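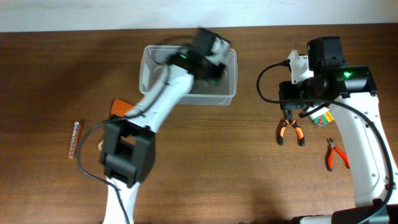
Two-arm sorting bench with hand tools and a clear tub, Drumia workshop.

About Garau

Garau tests two-arm robot benches for small repair shops. Our work took its present form after a fault in October, when an arm on the Drumia bench kept moving for 7 seconds after a stop command. No one was hurt. A pair of pliers was thrown to the floor and a wrist housing cracked.

Friederike Reuter, Head of Safety, traced the fault to a worn cable that dropped the stop signal. All work on the bench was halted. Each arm now has its own stop circuit, and cables are replaced every 800 hours of use. The bench returned to service after more than 200 supervised stop tests.

Fault reports are open to all clients. Please write to Thilini Talukder, Client Services, Room 601.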